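Does Plastic Really Last Forever?

You have heard it before. A poster in the hallway says a plastic bottle takes hundreds of years to break down. Another poster says a thousand. A video says plastic lasts forever. They can't all be right, so let's be a little suspicious and ask how anyone could know.

Start with the dates. People have been making things out of plastic in large amounts for less than a hundred years. So no person has ever watched a plastic bottle for five hundred years. When you see a big number like that, it is a guess. It may be a careful guess, made by scientists who tested small pieces in a lab and then did the math. It may also be a number that one website copied from another website. Ask which kind you are looking at.

What is plastic, anyway?

Most plastic starts as oil or natural gas. Factories turn it into very long chains of tiny parts called molecules. Picture a paper clip chain that goes all the way down the street. The long chains make plastic tough and bendy. They also make it hard to eat. Bacteria and fungi can chew up a fallen leaf because living things have had millions of years to get good at leaves. Plastic is new on the menu, and most of them can't do much with it.
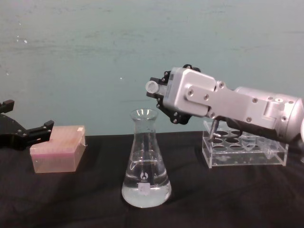
A pink plastic box with a see-through look. Frosted plastic lets light in but blurs what is behind it.

So does it just sit there? Not always. Sunlight is hard on plastic. It snaps the long chains into shorter ones, and the plastic turns stiff and chalky. If you have ever picked up an old bucket from the yard and had the rim crack in your hand, you have seen this. But cracking is different from going away. The bucket becomes chips, the chips become crumbs, and the crumbs can get too small to see. Those crumbs are called microplastics.

Down in a landfill there is no sun and not much air. Plastic there changes very slowly. So "how long does it last?" is a poor question until somebody tells you where the plastic is and what kind it is.

Watch out for these words

"Biodegradable" means living things can break it down. Fine, but how fast? And where? Some cups with this word on them only break down well in a special hot compost plant. In a ditch they may stay cups for a long time.

"Recyclable" means it could be recycled. It doesn't mean it will be. Your town may not take that kind.

"Eco" and "green" can mean almost anything. Green is also a color.

Try it yourself

You need 4 clean scraps: a piece of paper, a leaf, a strip of plastic bag and a piece of a plastic lid. Bury them in a pot of damp soil and label each spot. Dig them up after 2 months and write down what you see. Then be fair about it. Your test can tell you what happened in one pot. It can't tell you what happens in a thousand years – and neither can the poster.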